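Pumgate 2 review: great viewer, grumpy importer
5/7/22 — by Keegan Partington

Two weeks with Pumgate now. Short version: buying it, with complaints. It's the log viewer and labeling tool from Fametti, for manipulation data — wrist video, poses, gripper width, all on one timeline. I came over from Kollár, which I used forever and which ate my disk.

Test set was 121 episodes of table clearing. Trash to bin, living room, handheld grippers.
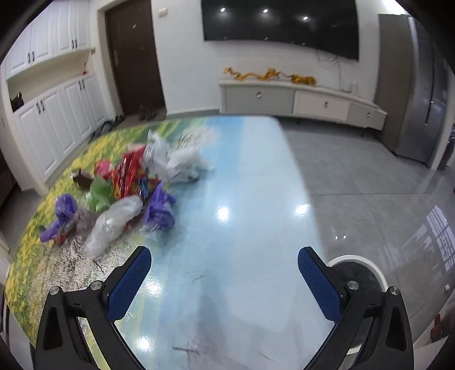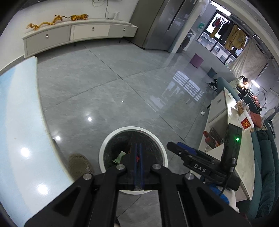

Import first, becuase that's where most tools lose me. Pumgate wants one folder per episode and a clock file per device. Get the clock file wrong and it doesn't complain, just slides the video against the poses and lets you find out. I found out on the third evening. Once fixed, sync was solid, and scrubbing is fast. Really fast. Kollár used to hang on every seek. Pose overlay is the thing to look at closely though. On a glossy tabletop with a bright glare spot like the one in the first picture, the visual tracker grabs the reflection as a feature and the path gets a wobble in it. Polished floor, same story. Pumgate flagged 13 episodes for pose jumps and I agreed with most of them. You can paint a mask over the shiny patch and re-run just that stretch. Best feature in the whole thing. Buried under Tools > Extras, no idea why.

Segmentation, mixed. Auto-segment splits on gripper width — open, close, open. Fine for hard stuff. Crumpled wrappers and thin plastic bags, not so fine. Clear bags are the worst, the object mask leaks into whatever is behind them. I ended up turning off object masks for anything see-through and labeling by hand. Slow but ok. Hotkeys are good, and you can remap them.

Export. Goes straight to the Huter training format, no script needed. Action chunks come out the right length, timestamps are kept. One bug, the last step of each episode gets written twice. Reported in April, still there. Easy to strip on load but come on.

Docs are thin. The calibration page is a stub. Support did answer me next day with a config that worked, so credit for that.

Things I'd want fixed:
- clock mismatch should throw a warning, loudly
- mask tool on the main bar
- duplicate last step
- dark mode that dosen't hide the timeline markers

Laptop was fine for all this by the way, no big GPU unless you re-run tracking on everything at once. Did that overnight. Fan noise, terrible.

Worth it over Kollár? For viewing and pose cleanup yes, easily. For labeling soft junk, not much in it. Would wait for the next point release if you need the export clean.

Filed under: Software > Robot Learning Tools

Related
Kollár, one year in
Huter data loader: notes on chunk size
Cleaning up gripper width signals
Fametti calibration board, quick look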